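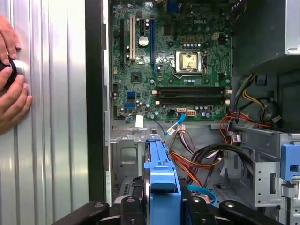

Section 4. Working on an Opened Tower

Kosisbridge Bench Guide, desktop machines
Revised Tuesday, May 7, 2024

This section covers an older Dell tower with the side off, from first look to putting memory and a cooler back in. It assumes you have finished Section 3 and that the machine is unplugged from the wall. Check the plug yourself. "Unplugged" on a job sheet means somebody wrote the word "unplugged."

You will find faster versions of this procedure online. Most of them skip the inspection, and the inspection is where the bad boards get caught. Allow 60 minutes the first time, and don't believe anyone who says it takes 20 unless they let you watch.

4.1 Before you touch the board

1. Switch off at the power supply if it has a switch. Pull the cord. Hold the front power button in for a few seconds.

2. Lay the case on its side on a flat bench so the board faces up. If it rocks, find out what is under it.

3. Touch bare metal on the chassis. Wrist straps are better, provided the clip is on bare metal too. A strap clipped to paint is jewelry.

4. Find the maker's name printed on the board. On this type it is a plain white DELL on green. The name tells you who sold the machine. It does not tell you the model, so don't order parts from it.

5. Read any small labels on or near the board and copy them onto Form 441 exactly as printed. Leave the labels where they are.

NOTE: The badge on the outside of the case is weak evidence. Cases and boards get swapped, especially in machines from the Bralline lot. If the badge and the board disagree, go with the board.

4.2 Inspecting the board

Work with a good light and take your time. You are looking for damage, and you should expect that the last person in here left some.

1. Look along the capacitors near the processor. Tops should be flat. A domed or crusty top means the board goes on the reject shelf, however well the machine was running last week, according to whoever dropped it off.

2. Check the expansion slots. There may be several kinds in one group - on this type a white PCI slot and a long blue PCIe slot stand in the same set as two black ones. Colors are a convenience and they vary between makers. Match a card by the shape of its edge connector and the position of the notch.

3. Find the round coin cell between the white slot and the blue slot. Check the holder for corrosion. If the clock or the settings were being lost, replace the cell before you blame anything else.

4. Look at the video port for bent or pushed-back contacts. A blue VGA port on the board doesn't mean the customer was using it, so ask before you set up a test monitor.

5. Look into the memory slots with the light held low. Dust is normal. Anything shiny down there is a reason to stop.

6. Follow each cable from end to end with your finger. Pay attention to the SATA cable. A plug can sit in its socket and look fine while being half out, and this causes a good share of the drives we get handed as "dead."

CAUTION: Do not blow into a slot or a socket. Breath has water in it. Canned air held upright is fine. The household vacuum is not, and neither is the small "anti-static" one that Zedby sells, until somebody shows us a test we can repeat.

4.3 Handling the case

The ribbed side metal looks stiff. Treat it as if it weren't. It has raw edges in places, and the narrow frame beside it is worse.

1. Keep your fingers on the flat faces and out of the gap between the side metal and the frame.

2. When you need to press against the side, use two hands and spread the load.

3. Keep anything round or heavy under control the whole time it is above or beside the open interior. If you need to reach for something else, put it down on the bench first.

4. Never rest a tool on the board "for a second."

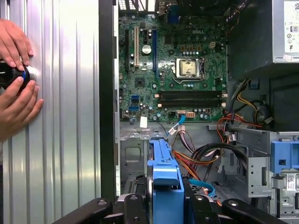 Figure 4-2. Two-handed hold on a black cylinder against the ribbed side metal, one hand over the top and one underneath.

CAUTION: The power supply stays closed. There is nothing inside it for us to repair, and pulling the plug does not make it safe to open. If it smells, rattles or has scorch marks, replace the whole unit.

4.4 Processor and cooler

1. Check the lever beside the processor. It should be down and hooked under its catch. If it is up, lower it gently. Stop if it needs real force, and see whether the processor is seated squarely.

2. Leave a processor in its socket unless you have a reason to remove it. "To have a look" is how pins get bent.

3. Clean the metal top with a lint-free wipe and a little isopropyl alcohol. Wipe toward the middle. Let it dry.

4. Put one small dot of thermal paste in the center, around the size of a grain of rice. We have tried Đào paste and the cheap unbranded tube side by side on these office machines, and we couldn't tell them apart. Use whichever is open and still soft.

5. Set the cooler straight down. Tighten its screws a little at a time, going corner to corner.

6. Connect the fan lead to its header. Count the holes in the plug and the pins on the header before pushing.

WARNING: Do not power up with the processor bare, even "just to see if it posts." Protection circuits exist. We would prefer that you didn't test them on a customer's machine.

4.5 Memory

1. Open the latches at both ends of the slot.

2. Line up the notch in the module with the key in the slot. If they don't meet, turn the module around. If they still don't meet, it is the wrong type and no amount of pressing will change that.

3. Press evenly at both ends until the latches close on their own. A latch you had to push shut with a fingertip usually means the module is not all the way down.

4. Start with one module only. Which slot counts as the first differs from board to board, so read the markings printed beside the slots. Don't go by the forum post that says it is always the one nearest the processor.

5. Add the rest after the machine has started cleanly with one.

4.6 Power leads and first start

1. Push the main power plug in until the clip catches, then the smaller processor lead. Tug each one lightly.

2. Tuck the cables clear of the fan. Cable ties are optional. Tidy wiring photographs well and makes very little difference to temperature in a case this roomy.

3. Look for loose screws on the chassis floor. Count what came out against what went back.

4. Connect a monitor, a keyboard and power. Leave the side off for the first start and keep your hands out.

5. Watch the fan. If it does not spin, switch off at once and go back to 4.4, step 6.

6. If the fan spins and nothing appears on the monitor, reseat the memory before trying anything more expensive.

NOTE: One good start proves that the machine started once. Shut it down, let it cool, and start it again before you sign Form 441. Faults that come and go are recorded on the back of the form, with the time. "Seems OK now" is not accepted as an entry.

Continue to Section 5, Fitting Drives.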